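**Re: [armshare] Plilon set, suitcase task**

December 2020

> Plilon have put up the Ghumman suitcase recordings. 1251 episodes, all teleoperated, two arms, fixed camera plus one on each wrist. They say a policy trained on 40 of them already handles the case "reliably". I reckon it's the best argument yet for teaching by remote control over hand-guiding, and we should drop the kinesthetic sessions planned for January.

I'd hold off on dropping anything.

I've been through a fair chunk of the set and my trouble is with "reliably". The readme gives no trial count for the trained policy, no starting poses, and no word on what was done with the episodes where the operator made a mess of it. If those were binned, say so. If they were kept and labelled, I'd much rather have them than another few hundred clean ones.

Then there's the argument about remote control itself. A hard shell is slippery and has very little to hang on to apart from handles, wheels and the seam. When I guide an arm by hand I can feel the finger start to skate. Over a link with no force feedback the operator has only their eyes, so they slow down, stop, nudge, and stop again. The policy learns the nudging too. Florkura had this with their drawer task: over 3000 demonstrations, and the arm still paused in front of every handle like it was waiting for permission.

In fairness to the other side, hand-guiding two arms at once is a rotten job for one person, and your own elbows end up in the camera view. I've no answer for that — Jatutden tried it with 2 people and the arms never agreed on the timing.

So before January, could whoever has a contact at Plilon ask for:

- the rejected episodes
- operator hours, including warm-up
- results with the case turned to angles outside the training set
- open and closed cases reported separately

The last one matters to me more than the rest. A shut shell and a lining full of soft folds and straps are different problems, and one success figure across both tells me next to nothing.
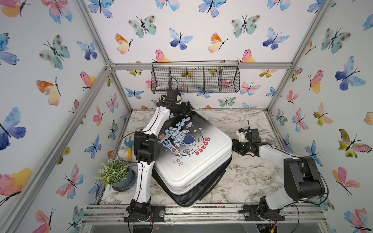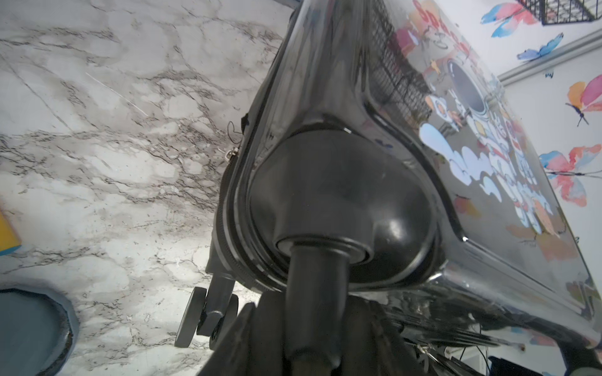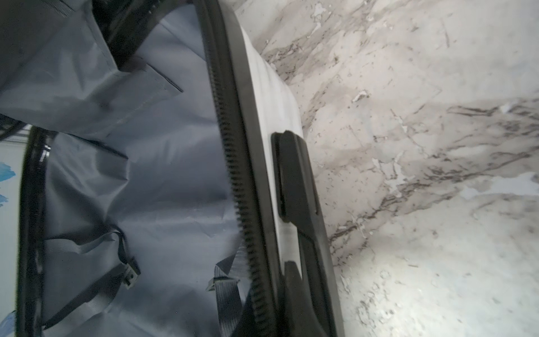
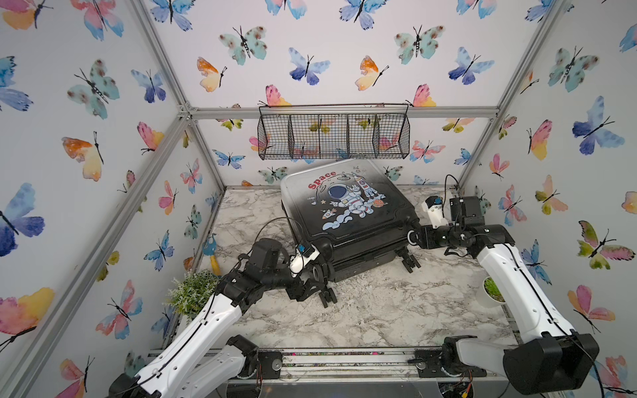

An off-list reply to my draft says I'm being too hard on the pauses: they can be trimmed by dropping the near-stationary steps before training, and the skating would show up in the motor currents if Plilon logged them. I've asked whether trimming also throws away the moments when the operator was waiting for the other arm. No answer on that yet.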